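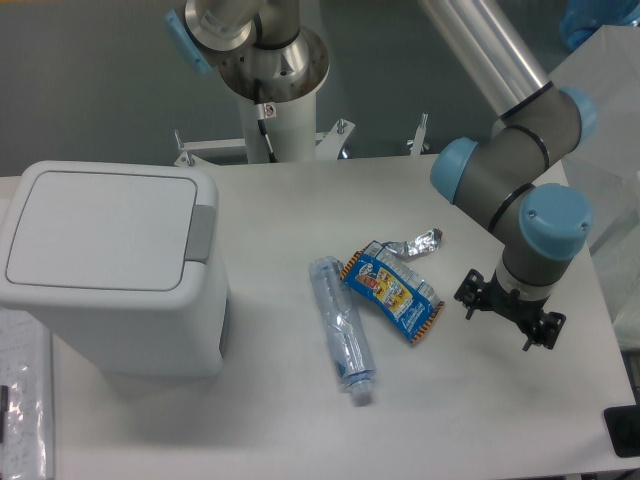
*Small bin, lid down, with a squashed water bottle and a blue snack wrapper still on the table.*

I bought the Sevton countertop bin in December, during the stretch of winter when I eat lunch at my desk and call it focus. The old system was a grocery bag on a doorknob. It cost nothing and it worked, so naturally I replaced it.

**The lid.** It closes quietly, and the first week I opened it more than I needed to. By the second month the hinge had picked up a click, like a knee on the stairs. It still shuts all the way, which my last bin, an Imwood, gave up on early.

**Capacity.** The box says 10 liters. I don't know whose liters. Crush your bottles first or you'll be emptying it before dinner, and orange peels should go straight to the kitchen unless you like finding out what time of day they turn.

**Bags.** Sevton sells its own liners in a roll of 101, a number I have thought about more than the bin. The Tijani ones from the corner store fit if you fold the edge over twice. My neighbor Akash Rana uses no liner at all and rinses his in the tub. We're still friends.

**Cleaning.** Warm water, dish soap, an old toothbrush for the seam. Coffee stains the inside of the lid if you leave it a few days. I left it a few days.

Would I buy it again? Probably, on sale, in a darker color. Four stars. The missing one is for the instruction booklet, which runs to six pages and has a section on opening the lid.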